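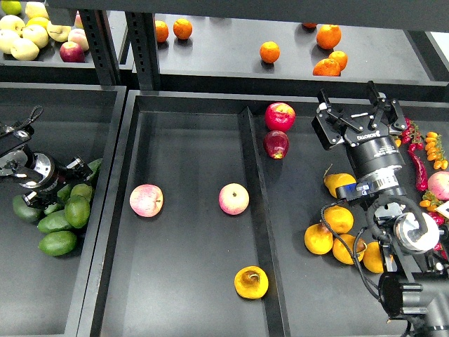 Section 4. Setting Up and Cleaning Your Night Guard

Your Clorkeck night guard was made from impressions of your own teeth and is intended for your use only. Read this section in full before the first night of wear. Patients of the Memorthorpe office may ask for a large-print copy at the front desk.

4.1 Before first use

1. Wash your hands with soap and water.
2. Remove the guard from its pouch and rinse it under cool running water.
3. Run a clean fingertip along all edges. If you feel a sharp spot, do not wear the guard. Call the office.
4. Check that the order number on the pouch matches the number on your care card.

4.2 Inserting the guard

1. Brush and floss as usual.
2. Wet the guard with cool water.
3. Place it over the upper front teeth, then press upward on both sides with your thumbs until it is fully seated.
4. Close your mouth gently. Both sides should touch at the same time.

CAUTION: Do not bite the guard into place. Biting may crack the material or loosen a crown.

Note: Mild tightness is common at first and should fade within a few minutes each night. Pain in a single tooth is not expected – remove the guard and contact the office if it occurs.

4.3 Removing and cleaning

1. Loosen the guard at the back teeth, one side and then the other. Do not pull from the front.
2. Rinse it at once with cool water.
3. Brush all surfaces with a soft toothbrush and mild liquid soap. Toothpaste will scratch the finish.
4. Let the guard air dry, then store it in the vented case.

Once a week, soak the guard in the cleaning solution supplied, following the times printed on the packet. Rinse well before wearing.

CAUTION: Keep the guard away from hot water, dishwashers, and parked cars. It may lose its shape at temperatures over 43 °C and cannot be reshaped at home.

4.4 Follow-up visits

Bring the guard and its case to your fitting check, 2 weeks after delivery, and to every regular exam after that. Adjustments are made by Yesenia Bermúdez, dental technician. Please allow 55 minutes for the first check. Later visits are usually shorter.

If you receive a new filling or crown, tell the office before wearing the guard again – the fit will need to be checked.

Form 259, revised 14 June 2025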